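Print this story | E-mail this story
Search stories... Go

The Felt Pad

I had the whole table ready before breakfast, and I will admit I was proud of it! Beige felt pad, a scrambled cube, two yellow tape measures, the gray block with the round hole in the top, the box with the smoky little window. Everything that had come up from the drawers at Reketti was out where I could get at it.
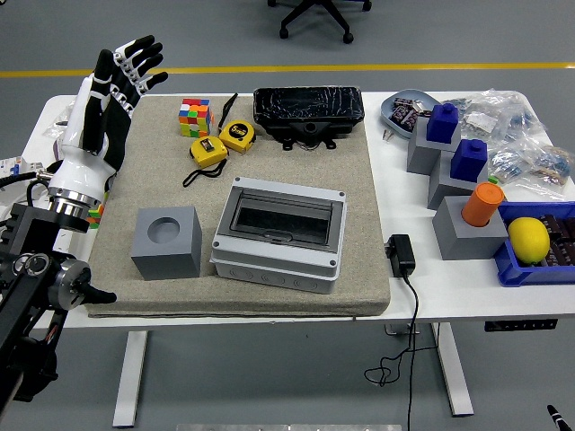
You'll never sell the tape measures, Sethi told me over the phone, people want the cube and only the cube, and they want it solved. Well! Sethi is a shop two streets over with a very loud phone voice attached to it (I have never learned the owner's real name, we all go by our shops on Kindska Street), and Sethi has been wrong before.

"I like it scrambled," I said.

"Scrambled is a chore," said Sethi. "Solved is an ornament."

I hung up and went back to the felt. Oh, I love felt. You set a thing down on it and it makes no sound at all, and suddenly a tape measure from somebody's junk drawer looks like it belongs in a museum. I had bought the pad in September with the last of the Domudska money and I'd have bought three more if the table were longer.

The Reketti building had 165 drawers, and I had been given the key and one month. My aunt thought I was crazy. But you should have smelled those drawers! Pencil shavings, machine oil, old peppermint. Every one of them had something in it that a person had once needed badly enough to keep. The box with the window was in drawer 12, all alone, like it was waiting for a train.

I wrote the tags by hand. For the box I wrote "For keeping an eye on things." For the gray block I wrote "Holds one of something," and then I sat there for a good while wondering what. A candle? A flagpole for a very small country? I tried a broom handle, a plum and my thumb, and I liked the plum best.

At ten the bell rang and a girl in a yellow raincoat came in, dripping all over my mat. She went straight past the cube. She picked up one of the tape measures by its strap and let it swing.

"Does it go all the way across a room?" she asked.

"Depends on the room," I said.

She thought about that, then pulled out the tape and handed me the end, and we walked away from each other, her backward toward the door and me toward the stove, both of us grinning like fools.

The phone rang. I let it ring.

Contact | Copyright | Back to top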